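Reference > Food and Drink > Shellfish > Crayfish boil

Crayfish boil

A crayfish boil is a meal, and usually a social gathering, built around freshwater crayfish cooked whole in seasoned water. The animals are also called crawfish, crawdads or mudbugs, depending on the region. Boils are best known from the Gulf Coast of the United States, but similar meals are eaten in Scandinavia, where dill is the main seasoning, and in much of China, where the crayfish are stir-fried or braised with chili and garlic.

History

Crayfish were eaten along rivers and in wetlands long before they were sold commercially. In most places they were a seasonal food, caught by hand or in simple baskets when water levels rose. The large outdoor boil became common once live crayfish could be moved by road in mesh sacks and kept cool on the way.

The river town of Hostholm has held a public boil every March since its old ferry landing was turned into a park. The first one served 423 people. The most recent served 1,142, and the town now limits entry to ticket holders. Seasoning for the event comes from Trundari, a local spice packer, whose mix is heavier on mustard seed and lighter on cayenne than most commercial blends.

Selection and cleaning

Crayfish for boiling are bought live. A healthy animal moves its legs and raises its claws when it is picked up. Dead ones are taken out before cooking, as the meat spoils quickly.

The sack is emptied into a tub and rinsed with fresh water until the water runs clear. Some cooks add salt at this stage in the belief that it purges the gut. Salt has little effect on the gut contents and can kill the animals if they are left in it. Farms such as Rezaei hold their catch in clean running water overnight before sale, and these crayfish need only a short rinse at home.

Cooking

Water is brought to a rolling boil with salt, cayenne, bay leaf, coriander, mustard seed, halved lemons and whole heads of garlic. Potatoes go in first and are cooked until nearly tender. Corn and sausage follow, and the crayfish are added last.

Once the water returns to a boil, the crayfish cook for 4 minutes. The heat is then turned off and the pot is left to stand, usually for 11 minutes, so that the seasoning can work its way into the shells. Larger animals with thick shells need longer. Adding ice or a few bags of frozen corn stops the cooking without cutting the soak short.

The shell turns bright red during cooking because heat frees a pigment, astaxanthin, from the proteins that hold it in the living animal.

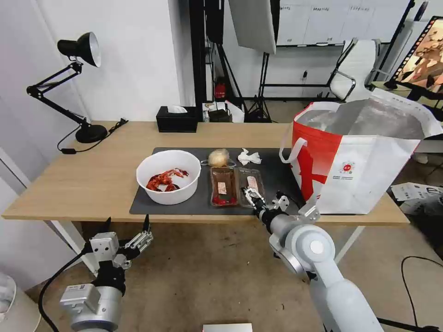
Can leftover boiled crayfish be kept for the next day?
They keep for a day or two in the refrigerator if they are chilled soon after the meal. The tail meat is best peeled first and stored in a covered container, and it can be used cold in a salad or warmed gently in butter.

Serving and eating

Boiled crayfish are drained and tipped onto a table covered with paper, or served in bowls at smaller meals. Bread, melted butter and a dipping sauce of mayonnaise, ketchup and hot sauce are common on the side.

To eat one, the tail is twisted away from the head and pulled free. The first ring or two of shell is peeled off, the base of the tail is pinched, and the meat slides out in one piece. The dark vein along the back can be removed. Many diners also suck the juices from the head, where much of the seasoning collects. Large claws hold a small amount of meat and can be cracked with the teeth or a nutcracker.

Varieties

The red swamp crayfish is the main species used in the United States and China. The white river crayfish is often caught alongside it and sold in the same sacks. In Hostholm the name Clollura is given to a milder local version of the dish, cooked with fennel and onion and served lukewarm in its broth.

See also: Shrimp boil, Clambake, Fish fry

Last updated 6 August 2025
11 comments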